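Lists > Brestville Residents > Shared areas > Bins and liners in the ground floor hall

Re: Bins and liners in the ground floor hall
November 7, 2021

Kaiwen Hao wrote:
> The new liners keep slipping down inside the bin by the front
> door. I have pulled them back up three times this week. Are they
> the wrong size, or are people not folding them over far enough?
> Also, can we please go back to the old black ones? The box from
> Barreto has 800 in it and I don't want to be stuck with them
> until next winter.

Kaiwen, I don't think the size is wrong. The old black ones were thicker and gripped the rim by themselves. The Barreto ones are thin and need a proper fold, a good hand's width down the outside all the way round. If you only turn over the top couple of centimetres, the first heavy thing that goes in takes the whole bag with it.

I put one on the blue ribbed bin with the yellow rim and left plenty hanging down the outside. It doesn't look very smart, and one corner comes down nearly to the floor, but I would sooner have that than fish wet tissues off the bottom.
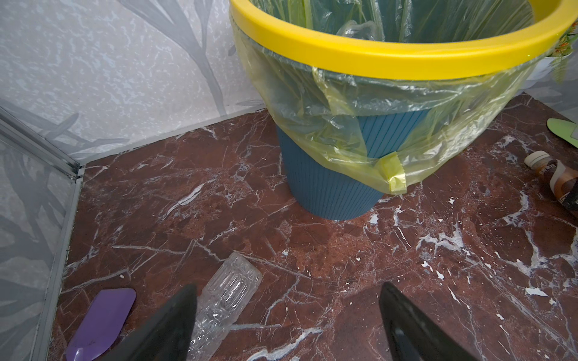 Clementina Paiva

The loose corner can be tucked under the fold if it bothers anyone. Please don't knot it at the side. Dino did that on the second floor landing and the bag had to be cut off with scissors.

On going back to the black ones: Resine have stopped doing them in that size. The nearest they had was a larger bag at nearly twice the price, so I would like to use up what we have first. The bill for these was 67 including delivery and it has already been paid.

Two other things while I am writing. The marble wants a dry cloth after the bin has been moved, as the base can leave a ring – more so when the floor has just been mopped. And please keep bottles out of this bin. They go in the crate in the yard.

Spare liners are on the shelf above the meters. Take a few for your own landing if you need them, but leave the box where it is.

Clementina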